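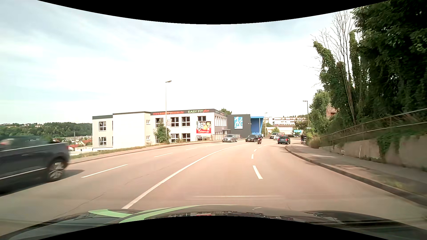
图 7-1 多车道道路向右缓弯,左侧白色实线分隔对向车流

第七节 在带弯道的多车道道路上练习

适用于:已经完成第六节(直行、停车与起步)的学员及其陪驾人
配套用品:Kotton 练习册、Wallier 加装式副驾后视镜、一支笔

翻到第七节的读者,想必已经在安静的小路上绕过不少圈了,先恭喜您,也恭喜坐在副驾上的那一位。从小路走到有好几条车道的大路,中间这一步,很多家庭会觉得跨得有点大,我们收到的来信里,问得最多的也是这一段。所以本节写得比前几节都长,请不要着急,泡杯茶慢慢看,看完再出门。

图 7-1 里的路,路面宽,弯得也缓,天光明亮,远处的车还看得清楚朝向。第一次练习多车道弯路,请尽量找类似的路:弯要缓,标线要清楚,路面颜色和标线颜色能分得开。Zavmont 的学员通常会去镇东的环路,环路上从加油站到园艺市场那一段长 531 米,缓弯正好在中间,前后都有地方掉头。住在别处的读者,请按下面的办法自己挑一段。

本节分为六个部分:选路、座位与镜子的设置、认识标线、进弯与出弯、留意周围的车辆、练习后的整理。可以分几次完成,也可以反复做其中一部分。有些家庭在第三部分停留了很久,这完全没有关系,练习册后面有空白页,就是给大家多记几次用的。

一、选路

请陪驾人先独自开一遍,学员坐在旁边看。看的时候不要讲课,也不要提问,让学员自己看窗外就好。

1. 在练习册的第一栏写下路名,以及从哪一个路口开始、到哪一个路口结束。路名写全,别写“超市那条路”。过了两个月,您自己也会想不起是哪家超市。

2. 确认这一段路的限速。本节的练习按照限速 50 公里/小时的道路编写。如果当地的限速更低,请照当地的来;如果更高,请另选一条路,高限速道路放在第十节。

3. 看清分隔对向车流的是什么。有的路是实线,有的是隔离带,有的是护栏。图 7-1 中用的是一条长长的白色实线,从车头前方偏左的地方开始,一直弯到右边去。各地画法不一样,颜色也可能不一样,请以当地的交通法规为准。

4. 看路边有没有能安全停下来的地方。练习中途总会有想停下来喘口气的时候,事先知道停在哪里,两个人心里都踏实。

5. 看路面。有裂缝、补丁或井盖的地方,请记在练习册里。图 7-1 左下方的路面上有一道斜着走的细裂缝,像这样的痕迹,学员初次看见时,目光很容易被牵过去,甚至会把它当成标线的一部分。提前说一声就好。

6. 沿同一条路再开一遍,换一个方向。同一个弯,来的时候向右,回去的时候便向左,感觉差得很多。

注意:请避开学校上下学的时间,也避开您自己赶时间的日子。陪驾人心里惦记着别的事,语气就会变硬,学员听得出来。

提示:多云或者浅色的天空,有时比想象中刺眼。请在车里放一副太阳镜,两个人各一副更好。需要戴近视镜的学员,请提前配好可以夹在外面的镜片,不要在行驶中换眼镜。

二、座位与镜子的设置

这一部分在停车场或自家门前完成,车子熄火,挂驻车挡,拉好手刹。第一次做大约会觉得琐碎,做熟之后很快,就跟出门前找钥匙一样顺手。

1. 学员坐好,背靠实。座椅前后调到右脚踩到底时膝盖还留有弯度的位置。

2. 调座椅高度。许多学员喜欢坐得低,觉得稳当,可是坐得太低,近处的路面会被车头遮去很大一块。请调到既能越过方向盘看清路面、头顶又不碰车顶的位置。

3. 看车头。请学员说出自己能看见车头的哪一部分。每个人坐进同一辆车,看到的都不一样,个子不同、坐姿不同,甚至鞋底厚薄都有影响。如果车头上有条纹、徽标或者折线,可以借来做参照。图 7-1 中,深色的车头偏左处有弯曲的浅绿色条纹,类似的图案用来帮助辨认车头的左右位置,十分方便。车头上什么也没有的,请用雨刮的转轴或引擎盖的棱线。

4. 看反光。车头漆面光亮的车,会把周围的东西映进来,天空、树、广告牌都有可能,颜色鲜艳的尤其明显。请学员先在停着的时候看一会儿,说出映的是什么,看习惯了,行驶时就不会再去理它。

5. 调中央后视镜,让后窗完整地落在镜面里。

6. 调左右外后视镜。镜面内侧留一窄条自己的车身,地平线大致在镜面中间。

7. 安装 Wallier 副驾后视镜。把吸盘和风挡玻璃都擦干净,按紧,扳下卡扣,再用手轻轻拉一下。镜子请装在风挡的右上角,以不遮挡学员视线为准。装好之后,请陪驾人坐直,确认不必探身就能看见后方。

8. 清理中控台和脚垫。水瓶、玩具、停车票,统统收到手套箱里去。尤其是水瓶,滚到踏板底下会很危险。

9. 系好安全带,两个人都要系。然后请学员从头到尾说一遍刚才调了哪些东西,漏掉的补上。

注意:任何镜子和座椅都不要在行驶中调整。开出去才发现不对,请开到事先看好的地方停下来再调。

注意:Wallier 副驾后视镜是给陪驾人用的辅助镜,不能代替原车后视镜。吸盘受热后可能松动,每次出发前都请重新按一遍。当地如果不允许在风挡上加装物品,请不要安装。

关于那几条反光,容我多说两句。我们编辑部的 Annelies Van Loon 教了多年的陪驾课,她有一个习惯,每次上课的头一段时间只让学员坐着看,看车头,看镜子,看天,一句操作都不讲。有些家长起初不太理解,觉得花钱来上课,车子却停着不动。可是学员往往很喜欢这一段,坐下来不必急着做什么,手也就慢慢松开了。您在家里也不妨试试,五分钟就够。

三、认识标线

标线认得清,后面的事会轻松很多。请先在纸上做,再到路上去做。

纸上练习

1. 在练习册的空白页上,画出您选定的那条路。不需要画得好看,两条路沿加几条线就行。

2. 把分隔对向车流的线画成粗线。请学员用手指沿着粗线走一遍,一边走一边说:“线的那一边是对面来的车。”

3. 在粗线的右侧,用短线画出同方向车道之间的虚线;在左侧,画出对面的虚线。图 7-1 里,实线两侧都有一节一节的白色虚线,离得越远,看上去越短。画的时候也请近长远短,这样纸上的图和路上看到的才对得起来。

4. 放一枚硬币当作自己的车,从一条车道移到另一条,再移回来。每移一次,请说出要先看哪面镜子、什么时候打灯、什么时候转头看盲区。

5. 把硬币交给陪驾人,由陪驾人故意做错一次,让学员来指出。这一步大家都很爱玩,孩子指出父母的错误时格外起劲,请陪驾人大方一些。

路上练习

1. 驶入选定的道路,走右侧车道,保持车速平稳。第一遍只走直线那一段。

2. 学员小声说出左边是什么线、右边是什么线。声音够陪驾人听见就行。

3. 陪驾人只回答“对”或者“再看看”。请忍住,不要在行驶中展开讲解,讲解放在停车之后。

4. 请学员把目光放远,去看标线往哪里去。近处的那一节虚线又粗又显眼,初学的人总爱盯着它,眼睛一低,方向也跟着晃。

5. 走到终点,停车休息,在练习册上记下哪些地方说得犹豫。

6. 重复,直到学员能一口气说完。少则一两遍,多则七八遍,都属正常。

提示:标线磨得发白、看不清楚的路段,可以借路缘石和前车的位置来判断自己在哪里。请别靠路面的裂缝来判断,裂缝不按车道走。

注意:实线能不能跨越,在什么情形下可以跨越,各地规定不同,请在出发前查阅当地的法规。本手册的练习一律不跨越分隔对向车流的实线。

有读者问过,在车道里到底应该离左边的线多远、离右边的线多远,能不能给一个厘米数。我们考虑了很久,还是没有写,各人的车宽不同,车道宽也不同,写了数字,大家反倒会一边开车一边估厘米。更好的办法是:停在画有车位线的停车场里,把车摆在两条线正中,请学员坐着看一看,两条线从车头的什么地方“伸”出来,记住那个样子。车道比车位宽,线会显得远一些,不过左右对称的那种感觉是一样的。

如果学员总是偏右,先别责怪。第一次走到有对向车流的大路上,人会不自觉地躲开左边的来车,身子都会歪过去一点。请陪驾人在旁边轻轻说一句“坐正”,多半车子也就跟着正了。如果总是偏左,请检查座椅是不是太低,或者学员是不是在看车头而没有看路。

四、进弯与出弯

缓弯看起来不难,许多学员在弯里也确实开得很好,反倒是出弯时方向回得太急。所以我们把一个弯分成四段:看弯、进弯、弯中、出弯,每段单独练,再连起来。

1. 看弯。离弯还远的时候,请学员说出弯朝哪边、急还是缓。可以参考的东西很多,标线的走向、路沿、路边房屋的排列都算。图 7-1 的左半边有一座长长的两层平顶楼房,墙面是白色和浅灰色,像这样的大房子远远就能看见,适合当作“快到了”的记号。请在您自己的路上也挑一个。

2. 到达记号之前,把车速降到合适。松油门为主,需要时轻踩刹车。要降速,就在直路上降完。

3. 进弯。双手在方向盘两侧,慢慢转,转多少由眼睛来决定。请学员看自己这条车道往前延伸的地方,别看车头。

4. 弯中。方向稳住,车速稳住,不换车道,不伸手去碰别的东西。如果觉得车子离左边的线近了,就柔和地修一点,修完等一等,看看效果再说。

5. 出弯。看见路开始变直了,方向就慢慢回,双手送着方向盘回来,不要松手让它自己弹。

6. 出弯之后先看中央后视镜,再看一眼速度表。

7. 找地方停下,或者到终点掉头,换一个方向再走一遍。

注意:雨后、落叶季节以及气温接近冰点时,请把进弯的车速再降一些,或者改日再练。十月里树叶多的地方,弯道外侧常常会积一层叶子,踩上去是滑的,陪驾人最好提前去看一看。

注意:弯道里不要停车,除非遇到紧急情况。想休息,请过了弯再停。

提示:如果学员在弯里突然加速,多数时候是脚在用力撑着身体。请回到第二部分,重新检查座椅距离。

弯中的修正,恐怕是本节最难用文字写清楚的地方。请想象端着一碗汤从厨房走到饭桌,走廊要拐一个弯,您不会一步一顿地拐,也不会等汤快洒了才猛地一收。手上的动作小小的、早早的,汤面就是平的。Van Loon 工作室的课上真的会在杯架里放一只装了半杯水的带盖透明杯子,学员练习时不看它,由陪驾人来看,停车后再说水晃得厉不厉害。家里要试的话,杯盖一定要拧紧。

还有一个常见的误会,以为跟着前车走就不用看弯了。前车是可以参考的,可是前车也会走偏,也会突然减速拐进小巷。眼睛请始终放在路上,前车只是路上的一部分。

五、留意周围的车辆

多车道道路上车多,种类也多,学员刚开始会觉得哪里都要看,结果哪里都没看清。请按由远到近、由前到旁的次序来。

1. 先看远处。前方的车,哪些是朝这边来的,哪些是往前去的?图 7-1 里,弯道左侧有一辆银色旅行车,右边又有一辆黑色汽车,都是车头朝着这一边;再往右,靠近路沿的那辆黑色掀背车,看到的就是车尾和红色尾灯了。请学员在自己的路上也这样分一分,说“来”或者“去”。

2. 找摩托车和自行车。它们窄,又常常和汽车叠在一起。图中有一辆摩托车,骑手穿着深色衣服,正好与那辆黑色汽车的右端重叠,看得快一点就漏过去了。请学员看到一辆汽车时,顺便看一看它的边上和后面。

3. 看前车后面还有没有别的车。只盯着正前方的一辆,会等它刹车才刹车。目光越过它,去看更前面的,反应就会从容些。看不见更前面时,请把距离拉长。

4. 看旁边。对面方向的车从左侧经过时,可能只在眼角里一晃而过。图 7-1 最左边那辆深蓝灰色的 SUV 就只是模糊的一片。学员不必转头去追着看,知道它在,方向不动就行。

5. 看靠近路沿的车。凡是靠近路沿的车,都请当作可能要开门、要起步来对待。减一点速,留一点横向的距离。

6. 看后面。每隔几秒扫一眼中央后视镜。陪驾人可以在 Wallier 镜里同时看,必要时提醒一句“后面有车跟得近”。

7. 把看到的说出来。不需要说全,挑最要紧的一样说。比如“摩托车”“尾灯亮”“有人要过马路”。

注意:与前车的距离,请用数秒的办法来掌握。前车经过路边某个固定的东西时开始数,自己的车到那里时,应当已经数过两秒;视线不好或路面潮湿时,请数到四秒以上。

注意:后车跟得太近时,不要加速去躲。保持车速,适当加大与前车的距离,让后车有机会超过去。

提示:深色的车在阴影里不容易看清,浅色的车在明亮的天空和浅色墙面前面也不容易看清。图 7-1 远处有一辆白车和一辆浅色的厢式车,请学员在图上找一找,再想一想,如果自己正在开车,能不能一眼就找到。

说到“说出来”这一条,有的学员脸皮薄,不好意思对着父母念念有词。那么请陪驾人先示范,自己开车去买菜的时候就这样念给孩子听,“左边来车,右边有自行车,前面要红灯了”。听得多了,他们就会接上来。我们有一位读者写信说,家里的小女儿坐在后排,也学会了这一套,每次都比开车的哥哥喊得早,喊得还特别响。后排喊话请适可而止,开车的人需要安静。

陪驾人怎么说话

本来没有打算单独写这一小段,可是修订的时候,大家都觉得应该写。

请用短句,先说位置,再说动作。“前面路沿的车,慢一点”,比“你没看见吗,那里有一辆车停着,你怎么还开这么快”要好得多。后面那句话听完,车早就过去了。

请说要做什么,少说不要做什么。学员听到“不要靠左”,脑子里留下的常常只有“左”。

请约定一个停车的词。两个人商量好,无论谁说出这个词,就到下一个安全的地方停下来休息,不问理由,也不生气。Kotton 的练习册封底印的是“喝水”,您家里用别的词也可以。真正紧急的时候,陪驾人只说“刹车”,平时开玩笑不要用这两个字。

如果吵起来了(会的,几乎每家都会有那么一回),请停车,下车,各自站一会儿。当天的练习就到那里为止,由陪驾人开回家。隔天再来,谁也不必先道歉才能上车。

六、练习后的整理

1. 停好车,熄火,先不要急着下车。请学员自己先说,今天哪里顺手,哪里别扭。

2. 陪驾人补充一件做得好的事,再补充一件下次要留意的事。各一件就够了,多了记不住。

3. 在练习册上填写日期、路段、天气、来回的次数。字潦草没有关系,能认就行。

4. 取下 Wallier 后视镜,把吸盘朝上收进布袋里。不要压在重物底下,吸盘变形后就吸不牢了。

5. 用微湿的软布擦一擦风挡内侧。吸盘留下的圆印子,迎着光的时候很碍眼。

6. 把太阳镜和练习册放回手套箱。笔也放回去,总有人把笔带上楼。

什么时候可以进入第八节

请对照下面几条。都做到了,就可以往后翻;还差一两条的,再走几趟,不必整节重来。

能在停着的车里,不经提醒,完成座椅和镜子的全部设置。
能说出自己选定路段的标线,中途没有长时间的停顿。
能在同一个缓弯上,两个方向各走一遍,车子始终在自己的车道里。
能在陪驾人开口之前,说出至少一辆摩托车或自行车。
能在出弯后看后视镜和速度表,不需要提醒。
两个人都用过一次约定的停车词。

最后一条常常被跳过去,请不要跳。哪怕不累,也请特意用一次,让大家知道说出来是没有问题的。

常见情况与处理

学员一到弯前就紧张,握得手指发白。
请回到直路上走几遍,再由陪驾人开一遍弯道,学员只看不动。下一次由学员开,车速比平时再低一点,前提是后面没有车跟着。仍然紧张的话,当天先停,改做纸上练习。

学员觉得标线“忽然不见了”。
多半是目光太近,也可能是前车压得太近,把线挡住了。请拉开距离,抬高视线。如果阴雨天经常这样,请检查风挡和雨刮是否需要清洁或更换。

学员总把对面的虚线当成自己这边的。
请回到第三部分,多描几遍那条粗线。路上练习时,先找到分隔对向车流的线,再看右边的,左边的虚线暂时不用去管。

副驾后视镜里的画面一直抖。
支架没有拧紧,或者吸盘下面有灰。请停车后取下,擦净,重新安装。仍然抖动的,请把支杆收短一格。

陪驾人晕车。
坐在副驾上低头写练习册最容易晕。请把要记的事放到停车后再写,行驶中看远处。开一点窗也有帮助。

练习册写满了。
可以自己用普通的格子本接着写,照着原来的几栏画线就行。

本节修订于 2025 年 8 月。文字:Annelies Van Loon。第八节讲变更车道与并线,出门前请先把外后视镜擦干净,下一节会一直用到它们。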